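Workshop notebook - February, bench by the window, kettle on

Glaze tests, batch two. Writing this up while the kiln is still ticking as it cools, so excuse the handwriting once this gets typed in.

Quick recap for Ashley, who missed the first firing. We're trying to get a decent satin white for the Stullow tableware, one that breaks to a warm brown over the rims and doesn't mark every time a knife goes across it. Batch one looked lovely on the tiles and dreadful on the bowls. Everything that was smooth and buttery on a flat surface had crawled on a curve, with bare patches down near the foot ring where the glaze had pulled itself into beads. Callum's view was that we'd bisqued too low. Mine was that there was too much clay in the recipe and it was shrinking as it dried. We were both a bit right, I think!

So for batch two I calcined part of the kaolin. It's a faff but I love doing it - you put in this soft, slightly greasy powder and take out something that feels like fine dry sand. It went in a bisque bowl at the back of the small kiln alongside Melahat's jug handles, so it didn't cost us a firing. Then I swapped it in for half the raw kaolin and left everything else alone. The slop settles out faster than before. It was hard on the bottom of the bucket by the following morning, proper spade work, and a pinch of Epsom salts dissolved in hot water brought it back beautifully. Note to self: add the salts at the start next time.

Sieving: through the 80 mesh once, then the 100 twice. The second pass through the 100 hardly caught anything, so I may drop it. Mervin disagrees and says the iron specks he gets in his whites are all from people skipping that pass. He may well have a point, his whites are cleaner than mine.

Dipping was the fun bit. I did 64 tiles altogether, which sounds mad, but a lot of them are the same recipe at different thicknesses and on the three clays. Count of three in the bucket for a thin coat, six for medium, and a double dip for thick with a proper gap for drying in between. The thin ones were touch dry almost as soon as they came out. The double-dipped ones took ages and a few had hairline cracks in the raw glaze, mostly on the buff body. I rubbed half of those over with a fingertip and left the other half alone, to see what difference it makes. All are marked on the back in oxide, R for rubbed.
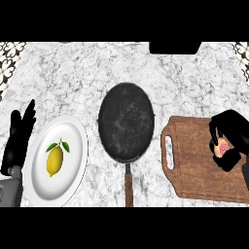

The clays, then. The plain white stoneware is the easy one and takes everything well. The buff is thirstier and gives much nicer colour at the edges. The third is the reclaimed stuff from the pug mill, which Lionel wants to use for seconds and garden ware, and I have no idea what's in it any more. It's had everybody's trimmings through it for years. I put it in out of curiosity and I'm very glad I did, see below.

Kiln log. Slow start, with the bung out until the steam had stopped showing on a cold mirror. Then 100 degrees an hour to 600, 150 an hour up to 1240, and a fifteen minute soak. I added a slow cool this time, down to 1050 at 60 an hour, then off and leave well alone. The slow cool is the thing I'm most excited about. Batch one just got switched off at the top and I'm now sure that's why half of it came out shiny.

Cones: 6 was flat on its face, 7 was bent over nicely with its tip touching, 8 had only started to lean. That's on the middle shelf. The bottom shelf was cooler, where 7 was at about two o'clock. I've suspected for a while that the lower element is getting tired and this pretty much settles it. Callum has the meter, so could he please check the resistance before the next bisque goes in.

Results, in the order I picked them up, still warm through the gloves:

White stoneware, medium coat: gorgeous. Soft sheen, no pinholes, feels like the inside of a shell. The brown break at the rim is faint but it's there.

White stoneware, thick: a touch too much. It goes slightly pasty and fills in the stamped texture. Fine on a plain bowl, not on anything with detail.

Buff, thin: dry and rough. No use for eating off, though Melahat wants it for the outsides of planters and I can see why.

Buff, medium: this is the one. Warm cream with a toasted edge and tiny freckles coming through from the body. I put a steel knife across it a dozen times and the grey marks wiped off with a damp cloth. Batch one wouldn't let go of them at all.

Buff, thick, unrubbed: crawled at the cracks, as you'd expect.

Buff, thick, rubbed: didn't crawl! Every one of them is sound. So the two minutes with a fingertip are worth it and I'm going to be a bore on the subject from now on.

Reclaim, all thicknesses: a complete surprise. There must be a good deal of iron in there, as the white has gone a soft oatmeal with rusty streaks wherever it's thin. On the slow cool it has grown little crystals in the hollows too, and they catch the light when you tilt the tile. I showed Lionel and he has gone quiet about the garden ware and started talking about a dinner set. The trouble is we could never make the same clay twice. We'd have to pug the whole lot in one go and accept that when it's gone it's gone.

Still to do. I want lemon and vinegar tests on the buff medium, a slice of lemon left on overnight under a jar and then a look for any change in the surface. Then freezer to hot water for crazing. If it gets through those I'll send two tiles off for a leach test before anything leaves the building, and it would be good to do the reclaim at the same time and share the postage. I'd also like to try the same glaze over the Pletari black slip that Ashley mixed up before Christmas, if there's any left in the tub. My hunch is that it'll break beautifully over a carved line.

Small problem: we're nearly out of frit. There's 400 grams in the bag, maybe one more tile batch's worth and certainly nothing like a full dipping bucket. I'll put it on the order with the wadding and a new 100 mesh, as the old one has a split along the seam.

Mervin's just been in and pinched the best of the buff tiles to show his evening class. I've told him I want it back. It's number 4, medium, top shelf left, in case it turns up on somebody's windowsill.

Bucket lid is on and labelled. Please don't top it up with water, it's at 1.45 and I'd like it to stay there.

We use cookies to remember your preferences and see which pages are read. Accept all / Manage settings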